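Search this site Search

Sevitz is looking for a Test Engineer, Robot Faults (full time, Cundlow office)

In January our kitchen arm program, Cistik, had a bad failure. After a lost signal the arm did not stop, and it went on moving for 3 seconds with the gripper closed. It was only in simulation, but the same code was planned for the real arm. We have put the release on hold and we want a person who will find out why. 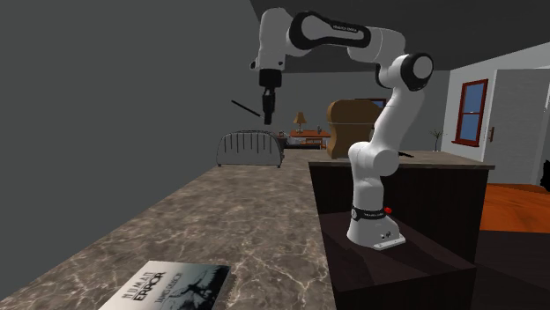
You will repeat the failed run in simulation, change one thing at a time and write down what you find in plain words. We have 105 saved runs to begin with - 100 from before the last update and five from after it. You will work with Hongjun Qin and report to Paraschiva Vlad.

You should know Python and have some experience with robot safety. A degree is welcome but not necessary.

Please send your CV and one short fault report you have written to Rongrong Zou before Feb 2, 2020.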